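주거공간 계획론 4주차 강의 노트
주방 II: 개수대와 그 주변
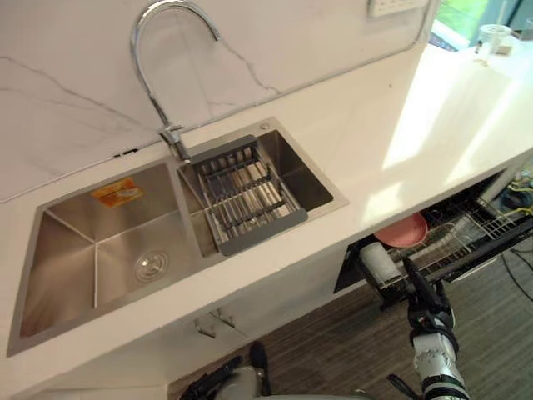
지난주에 조리대 높이를 다루면서 카탈로그의 '권장 치수'를 그대로 믿지 말자고 했다. 이번 주도 같은 태도로 간다. 개수대는 주방에서 가장 오래 서 있는 자리인데, 고를 때는 가장 짧게 생각하는 물건이다. 전시장에서 5분 보고 정한 것을 10년 넘게 쓴다. 게다가 전시장의 개수대에는 물도, 설거지거리도 없다.

오늘 볼 것: 두 칸 개수대, 건조대, 수전, 뒷벽 마감, 콘센트. 배수 설비는 다음 주로 넘긴다.

1. 두 칸이 정말 필요한가

사진의 개수대는 왼쪽이 크고 깊고 오른쪽이 작은 비대칭형이다. 판매 자료는 이런 구성을 대개 '세척과 헹굼의 분리'로 설명한다. 나는 이 설명을 잘 믿지 않는다. 손설거지를 할 때 한 칸에 물을 받아 닦고 옆 칸에서 헹구는 집이 얼마나 되는지, 여러분 집부터 떠올려 보기 바란다. 흐르는 물에 바로 헹구는 집이라면 작은 칸은 금세 다른 용도로 넘어간다.

실제로 작은 칸은 건조대 자리가 되기 쉽다. 오른쪽 칸을 보면 폭에 맞춰 늘이는 건조대가 걸쳐져 있다. 이것을 두고 '공간 활용'이라고 부를 수도 있고, '칸 하나를 포기했다'고 부를 수도 있다. 둘 다 맞는 말이라 판단하려면 질문을 바꿔야 한다. 같은 외곽 폭에서 칸막이를 없애고 큰 칸 하나에 건조대를 걸쳤다면 무엇을 잃는가? 칸막이가 차지하던 폭은 돌아온다. 대신 기름 묻은 팬을 담가 둔 채 채소를 씻을 자리가 애매해진다. 손질할 재료가 많은 집이라면 이 차이가 크고, 그렇지 않은 집이라면 거의 느끼지 못한다.

참고로 Natalina Testa의 수업용 사례집은 두 칸 구성을 '가족 수가 많을수록 유리'하다고 정리했는데, 근거로 든 집이 너무 적다. 가족 수보다는 식기세척기가 있는지, 큰 냄비를 얼마나 자주 쓰는지를 먼저 묻는 편이 낫다고 본다.

2. 걸쳐 쓰는 건조대

구조는 단순하다. 양끝에 짙은 회색 플라스틱 틀이 있고 그 사이를 금속 봉이 나란히 잇는다. 물이 바로 칸 안으로 떨어지므로 물받이가 없어도 된다. 이 점은 인정한다. 조리대에 올려 두는 건조대의 물받이를 매일 비우고 닦는 사람은 드물다.

의심할 점은 따로 있다.

첫째, 봉 사이의 간격. 접시는 눕힐 수 있어도 작은 숟가락이나 젓가락은 빠지기 쉽다. 수저통을 따로 두어야 한다면 그 수저통이 다시 조리대를 차지한다.
둘째, 길이 조절부. 겹치는 부분에는 물때가 낀다. 광고에서는 늘어난 모습만 보여 주고 겹친 면을 닦는 법은 말하지 않는다.
셋째, 하중. 수업에서 비교할 가상의 사양표에는 Flikolix형이 3000 g, Lepik형이 2000 g으로 적혀 있다. 이 숫자만 보고 앞의 것이 더 튼튼하다고 쓰면 감점한다. 최대로 늘였을 때의 값인지, 가운데에 실은 값인지 표에 없다. 조건이 빠진 하중은 비교 자료로 쓸 수 없다.

3. 수전의 높이와 위치

목이 높이 올라가 굽어 내려오는 거위목 수전은 보기에 시원하고 큰 냄비를 넣기에도 편하다. 다만 높이는 공짜가 아니다. 토출구가 높으면 물이 떨어지는 거리가 늘고, 수압이 센 집에서는 튀는 범위도 넓어진다. 얕은 개수대와 짝지었을 때 특히 그렇다. 수전만 따로 고르고 개수대 깊이는 나중에 맞추는 순서를 나는 권하지 않는다.

수전이 두 칸 사이 뒤쪽에 서 있으면 양쪽을 다 쓸 수 있다는 것이 정설이다. 그러나 확인할 것이 하나 더 있다. 목이 돌아갔을 때 물줄기가 각 칸의 어디에 떨어지는가. 배수구 근처라면 좋겠지만 가장자리에 떨어지는 경우도 흔하다. 도면에 수전의 회전 반경을 반드시 그려 넣을 것. 손잡이가 뒷벽에 닿지 않고 끝까지 젖혀지는지도 함께 본다.

뒤쪽 테두리의 작은 원형 부속은 제품에 따라 세제 펌프이기도 하고 배수 마개와 관련된 부품이기도 하다. 겉모습만으로 단정하지 말고 설명서를 확인한다. 현장 조사지에 '용도 미확인'이라고 적는 것은 부끄러운 일이 아니다. 틀린 이름을 적는 쪽이 더 곤란하다.

4. 뒷벽: 대리석 무늬라는 유혹

흰 바탕에 가는 회색 줄무늬가 뻗은 대리석 뒷벽은 주방을 밝고 넓어 보이게 한다. 학생 과제의 절반이 이 마감을 고르는데, 이유를 물으면 '고급스러워서'라고 답한다. 그것은 이유로 치지 않겠다.

먼저 따질 것은 재료다. 천연석이면 산성 세제와 식초, 레몬즙에 약하고 밀봉 관리가 필요하다. 무늬를 입힌 타일이나 인조석이면 관리가 다르다. 사진이나 카탈로그만 보고 둘을 구별할 수 있다고 장담하는 사람을 조심하라. 줄무늬 가운데에는 금처럼 보이는 것도 있어서, 나중에 진짜 균열이 생겼을 때 늦게 알아차릴 수 있다. 입주 시점에 가까이서 기록을 남겨 두면 도움이 된다.

비용 비교는 연습용으로 다음 값을 쓴다. Dravine 마감은 1단위에 2000원, Brerent 마감은 1000원. 물론 실제 시세와는 관계없는 숫자다. 중요한 것은 두 값에 시공비와 관리비가 들어 있는지 먼저 묻는 일이다. 자재비만 두 배 차이라고 총비용까지 두 배가 되지는 않는다.

뒷벽과 조리대가 만나는 선도 눈여겨본다. 물이 고이고 실리콘이 변색되기 시작하는 곳이 대개 여기다. 개수대 뒤쪽 여유가 좁을수록 걸레가 들어가지 않는다.

5. 콘센트와 창

개수대가 있는 벽에 콘센트를 둘 때는 편의와 안전이 부딪친다. 벽 위쪽으로 올리면 물에서 멀어지지만, 전기주전자의 줄이 조리대 위로 늘어진다. 설치 높이와 이격 거리는 반드시 현행 규정을 찾아 적을 것. 작년에 제출된 과제를 베껴 쓴 값은 인정하지 않는다.

창이 가까우면 낮에 조명을 덜 켠다는 주장도 그대로 받아들이지 말자. 창이 조리대 끝 쪽에 있으면 빛이 옆에서 들어온다. 몸이 가리는지, 스테인리스 면에 반사되어 눈이 부신지는 시간대마다 다르다. 그리고 설거지는 해가 진 뒤에 하는 집이 많다.

6. 조리대에 남는 물건

Anselmo Ccori는 강의 토론에서 '잘 설계된 주방에는 나와 있는 물건이 없다'고 주장했다. 나는 반대다. 물을 마시면 컵이 나오고, 컵은 씻을 때까지 어딘가에 놓인다. 이 주방에서도 투명한 플라스틱 컵 하나와 자잘한 물건 몇 개가 조리대 끝에 있다. 수납장을 늘려도 이런 물건은 들어가지 않는다. 그러니 처음부터 잠시 내려놓을 자리를 치수로 잡아 두고, 그 자리가 조리 동선과 겹치지 않게 하면 된다.

과제

자기 집이나 허락을 받은 집의 개수대 한 곳을 실측한다. 각 칸의 안쪽 폭과 깊이, 수전의 높이, 뒷벽까지의 여유를 적고, 건조대가 있다면 펼친 상태와 치운 상태를 둘 다 평면에 그린다. 사흘 동안 작은 칸을 무엇에 썼는지도 기록한다. '편리하다', '깔끔하다'는 말은 쓰지 않는다. 그 말이 필요한 자리에는 치수나 횟수를 적는다.

제출 기한은 23/09/2026. 배수 트랩과 하부장 내부를 다루는 5주차 읽기 자료는 강의실 앞에서 나누어 준다.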